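Kitchen & Home > Everyday Talk
Thread: Do you still carry your own water, or buy it on the road?

marigold_jen wrote:
Hello all! My sister and I are driving down to see our aunt in September, 242 miles each way, and we've been squabbling over water of all things. She wants to buy a 10 pack at the gas station and be done with it. I grew up with a big jug rattling around on the back seat (my mother would no more have bought water than bought air) and I just can't bring myself to do it. What does everybody else do?

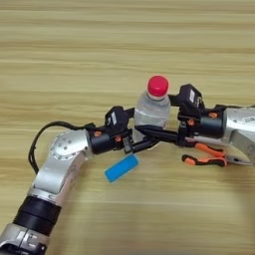
Small clear bottle, the kind she likes.

I should add that I'm not trying to start a fight about plastic, we had plenty of those last year!

Pustora_Pete wrote:
Jug. Always the jug. Ours is a Funa, dented all over, and it has been to every family reunion since my oldest was in diapers. Fill it the night before, leave some room at the top, and in the morning add ice. The little bottles roll under the brake pedal, and that alone would settle it for me.

mutua_m wrote:
I'll stick up for your sister, Jen. With three kids in the car, a small bottle each means no passing things around and no wet seats. We write names on the caps. I know it costs more, but it's two trips a year and I've made my peace with it. 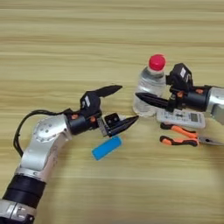

Re: Refilling the little ones

marigold_jen wrote:
Mutua, do you refill them at all or toss them after?

mutua_m wrote:
We refill for the day and recycle when we get there. My wife would keep them for a month if I let her, and she's probably reading this, so hello dear.
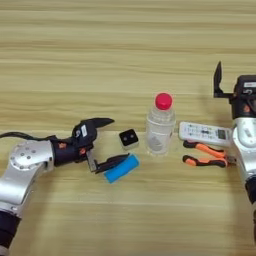
The other thing is size. A kid will drink a small one right down, but hand him a big one and you'll be stopping at every rest area in the state. Ask me how I know!

Pustora_Pete wrote:
Now that I can't agree with. Kids need to drink, and stopping is half the fun of a drive. We found the best peach pie of our lives in Mwaipopo that way.

old_ceketti_road wrote:
Reading along with my coffee and I think you're both a bit right. I take the jug and one steel cup per person, plus a couple of store bottles tucked in the door in case we break down. My late husband did it that way and I never saw a reason to change.

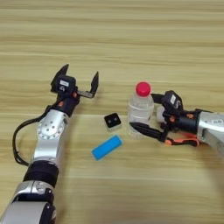 Whatever you choose, keep it out of the sun. I left a jug on the dash one summer and that water tasted like a garden hose all the way home.

marigold_jen wrote:
You're all so kind, thank you. I read this out loud to my sister and she says Mutua wins, and I say Pete does, so I expect we'll be taking both. Pete, which side of town is that pie place on?

Pustora_Pete wrote:
East side, across from the feed store. Get there before noon or the peach is gone.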